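Making Your Own Book Cloth from Ordinary Fabric
Posted 15 September 2023 by Judite Paiva

Store-bought book cloth is good material but the color range is limited, and a full roll is more than most of us need. I have been backing my own since I moved to Grudulholm and I now buy the ready-made kind only for large editions. The method below uses wheat paste and thin Japanese tissue. There is a shorter section further down on iron-on adhesive, for people who don't want to cook paste.

Backing does two things. It stops glue from coming through the weave when you cover your boards, and it stiffens the fabric enough that you can cut it with a knife and a ruler. Unbacked cotton will stretch on the bias, fray at the turn-ins and show a dark patch wherever the glue was heavy.

What you need

Fabric, washed, dried and ironed
Japanese tissue or other thin, strong, long-fibered paper, larger than the fabric on every side
Wheat paste
A wide soft brush for pasting
A stiff dry brush for smoothing
A spray bottle of clean water
A smooth, non-absorbent surface such as glass, acrylic sheet or a sealed door
A second smooth surface for drying, if you plan to make more than one piece
Ruler, pencil, sharp knife, scrap paper

Choosing the fabric

Medium-weight plain-weave cotton is the easiest. Quilting cotton is ideal and a fat quarter will cover a couple of small journals with pieces left for spines. Linen works well too but it has more body, so cut your turn-ins a little wider. Avoid anything with stretch in it. Avoid heavy denim for a first attempt – it can be backed, but the corners are a struggle and you will have bulky turn-ins showing under the endpapers.

Wash the fabric first without softener. New cotton is often sold with a finish on it that keeps paste from gripping. Iron it while it is still slightly damp and pull the grain straight as you go. If you are using a check or a stripe, take extra time here. A pattern that wanders by the width of a thread on the ironing board will look much worse next to the straight edge of a book.
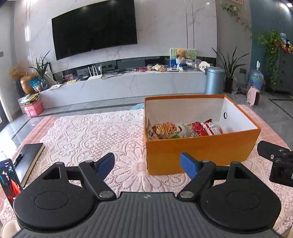 Mark the direction of the warp on the back with a light pencil arrow. The warp runs parallel to the selvage, and on the finished book it should run from head to tail, the same way as the grain of the boards. Once the selvage has been trimmed off it is hard to tell which way is which, so mark every piece before you cut.

Cut the fabric an inch larger than you need on all sides. Cut the tissue an inch larger than that again. The extra border of tissue is what holds the whole sheet to the drying surface.

Cooking the paste

I use one part wheat starch to five parts water. Plain flour will do if it is all you have, although it makes a lumpier paste and doesn't keep as long. Soak the starch in the cold water for 20 minutes, then put the pan on low heat and stir without stopping. It will look like nothing is happening, then it will thicken all at once. Keep stirring until it turns from white to slightly translucent and drops off the spoon in a heavy ribbon.

Let it cool completely with a piece of plastic wrap pressed onto the surface. Then push it through a fine strainer, twice if you have the patience. Thin it with cold water, a spoonful at a time, until it is like heavy cream. Paste for backing needs to be thinner than paste for covering. If brush marks stay standing in it, it needs more water.

Paste keeps a few days in the refrigerator. Throw it out when it smells sour or goes watery. I used to add clove oil and have stopped, as the smell stayed in the books.

A note on ready-mixed paste: Wendelin Bachmann, who taught the class where I learned all this, uses the Ackah brand straight from the tub, thinned by eye. I have tried it and had no trouble. Use what you like, as long as it is starch or methyl cellulose. PVA on its own dries too fast for this job and you can't lift and reposition the tissue.

Lace, eyelet and other open fabrics

I get asked about these a lot. Lace can't be backed the normal way. The paste comes up through every hole, dries shiny on the front, and leaves the tissue showing as dirty white. There are two ways around it.

The first is to back a plain cloth, let it dry, and mount the lace over it as a second layer. Choose the under-cloth with some thought. A small check or a solid in a strong color shows through the pierced parts and makes the pattern easier to read. A busy print fights with it.

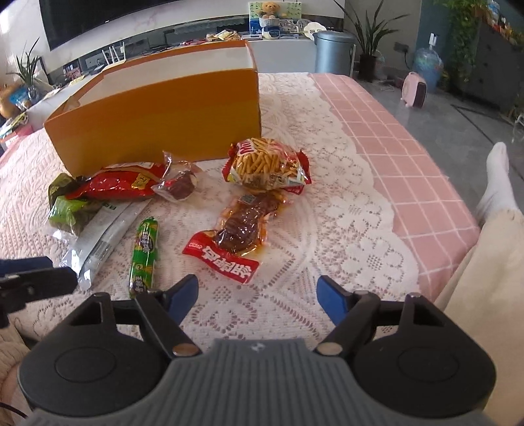
White lace cloth with a pink check showing along the right side.

To mount the lace, brush a thin, even coat of PVA on the face of the dry backed cloth, wait until it is tacky and no longer wet, then lay the lace down and roll it with a brayer through a sheet of silicone paper. Do a test piece. Too much glue will fill the holes, and once it has dried in there you can't pick it out.

The second way is to leave the lace loose and catch it only at the turn-ins. The book is covered in the plain cloth first, then the lace is stretched over the outside and glued down on the inside of the boards under the endpapers. It feels softer in the hand, though it will snag sooner or later. I only do this for albums that stay on a shelf.

Deep scallops along an edge look nice running down the fore-edge of a cover. They have to be glued flat to the board or they curl.

Backing the cloth

Clean the work surface and dry it well. Read through this section once before you start, since the middle part goes quickly.

Lay the fabric face down on the surface. Mist it with water until it is evenly damp and smooth it out from the center with the flat of your hand. Line up the weave against a straight edge. There should be no bubbles and no ripples under it. If there are, lift a corner, mist again and lay it back down.

Put the tissue on a separate surface, rough side up. Load the wide brush with thin paste and start at the center of the sheet, working outward in a star pattern. The tissue will expand as it takes up water and small wrinkles will appear. Wait a minute, then brush them out. The whole sheet should have an even shine with no dry patches and no puddles.

Lay a long ruler or a thin dowel along one short edge of the pasted tissue and use it to lift the sheet. Wet tissue is weak, and two hands at the corners will tear it. Hold it over the fabric, pasted side down, lower the free edge first and brush it down with the stiff dry brush as you let the rest fall. Work from the middle to the sides. If a crease forms, lift back to the crease and lay it again.

Go over the back with the dry brush, tapping firmly straight down with the tips of the bristles. This drives the tissue into the weave. Tap the whole sheet, edges included.

Now brush a little thicker paste onto the border of tissue that sticks out past the fabric. Slip a small tab of scrap paper under one edge. You will put your knife in there later.

Peel the sheet off the work surface, turn it over and stick it to the drying surface by its pasted border, fabric side out. Blow gently through the gap at the tab so that the middle isn't stuck flat, then tamp down the border all the way around.

Drying

Leave it for at least 12 hours. In January, with the heating on, mine can be drum-tight by evening, but I leave it overnight anyway. Don't use a hair dryer. Fast drying pulls one side harder than the other and can split the tissue at the edge.

When it is dry, slide a bone folder in at the tab and run it around the border. The sheet comes away with a light crackling noise. Trim off the border and store the cloth flat, or rolled around a wide tube with the fabric side out.

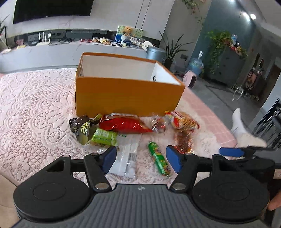
Before you cut into a good piece, make a practice cover. Use an offcut of the backed cloth and any scrap board you have. Packaging is fine for this. A bright orange carton with a white interior, opened out flat and glued cloth side to the white, will tell you whether strong color is going to show through a pale cloth if you then repeat it on the orange side. Watch for punched holes, like the small round one near the top of the inner wall, and cut your piece clear of them. Carton board is too light for a real cover but it folds and glues well enough to test your corners on.

The iron-on method

Paper-backed fusible web also works. Iron the web to the back of the fabric following the directions on the package, let it cool, peel off the paper, then iron your tissue onto the adhesive. Start at the center and press without sliding the iron. Put baking parchment on both sides so nothing ends up on the soleplate.

It is quick and there is no drying time. The result is slightly plastic to the touch and a little thicker. It doesn't like being pared or worked hard around a rounded spine. For flat-backed journals and boxes I use it often. For anything I want to last, I go back to paste.

Common problems

Paste on the front of the fabric. Usually the paste was too thin or the tissue was overloaded. Dab with a damp sponge while it is still wet. After it dries there is not much to be done.

Bubbles between cloth and tissue. Not enough tapping with the stiff brush, or a dry patch in the paste. Small ones can be misted from the back and rubbed down.

The sheet popped off the drying surface early. The border paste was too thin. It can be dampened all over and stuck up again.

Crooked weave. This can't be fixed when dry. Use the straight part for spine pieces and corners.

Color bleeding into the tissue. Wash the fabric again, on its own. Reds and deep blues are the usual offenders.

I keep a record of each batch on a tag tied to the roll with the fabric, the tissue and the date. My last entry is a run of gray linen from Jadimia, 700 grams of it bought by weight as remnants, and it has taken paste better than anything else I've used this year. I'll cover the slipcase I'm making with it in the next tutorial.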